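Stutau Replay and Alignment: Frequently Asked Questions

Last updated in July. Maintained by Vaughn Calloway.

These are the questions we get most often from people using Stutau to turn hand-held gripper recordings into training episodes. For installation, see the setup page. For hardware, ask whoever built your gripper.

What does Stutau do?

It reads the video and motion logs from a recording session, works out where the gripper was at each moment, and writes out episodes that a policy can be trained on. It does not train the policy. Most of our users pass the output to Tillman, but the format is open and documented.

Do I need a marker in view?

No. The tracker runs on image features and the motion sensor. If a fiducial marker is visible, Stutau can use it to fix the scale and to put all the episodes from one room in the same coordinate frame. Turn this on with use_markers in the session file and enter the printed size in millimeters. The default is 144. A wrong size will not raise an error - you will get a path that looks right and is too long or too short.

Can the marker be attached to something that moves?

It can be in view, but it should not be used as an anchor. List its ID under ignore_markers. If the marker is on a piece of equipment that stays parked for the whole session, you can leave it in.

Why does tracking get lost near sinks, basins and plain walls?

Smooth white surfaces give the tracker very little to hold on to, and glossy ones make it worse. A reflection of a ceiling light looks like a good corner feature, but it slides across the surface as the camera moves. The tracker then has to choose between the reflections and the real scene, and with few real features nearby it sometimes picks wrong. 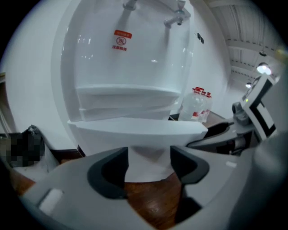 Three settings help. Set reflect_filter to on, which drops bright points that move against the rest of the scene. Raise min_features from its default of 70 if you would like the tracker to stop early and report a loss when it runs short. Leave edge_features on, as the outer part of a fisheye view often holds the ceiling lines, fittings and bottles that keep a track alive when the middle is all one color.

Does edge_features need a special calibration?

It needs a fisheye calibration that was fitted out to the edge of the lens circle. Many people calibrate with the board held in the center and never get a good fit farther out. Straight ceiling rails should come out straight in the undistorted preview. If they still bend, record the board again and bring it close to the edge on all sides.

Should I mask the gripper?

Yes. The finger pads and the body stay in the same place in every image, and without a mask the tracker will read them as proof that the camera is standing still. Run stutau mask once per gripper build. If you change the pads, run it again. The pads can be left visible in the training images; the mask only applies to tracking.

Do blurred or mosaic areas cause trouble?

A little. Block edges look like features, and they jump as the censored area moves. If you anonymize your video, do it after tracking where your privacy rules allow. Otherwise export the blurred regions as a mask file and pass it with --exclude.

My episodes are being thrown out. Why?

Open report.txt in the output folder. The usual causes are a track loss longer than 20 frames, a gripper width that never changes, or a clock offset between video and motion sensor that could not be solved. For the last one, add a few quick wrist turns at the start of each recording.

What does error 545 mean?

The session file names a calibration that does not match the image size. This is nearly always an old calibration left over from before a camera mode change.

Can I use Stutau output with the Radolska planner?

Yes, through the Justerex converter. It only carries over the gripper pose and width, so keep the original episodes if you need the images later. Version 2 sessions must be upgraded first with stutau upgrade.

Where do I report a bug?

Use the issue tracker and attach report.txt and the session file. Please do not attach full video. If we need a clip, we will ask for one and send an upload link.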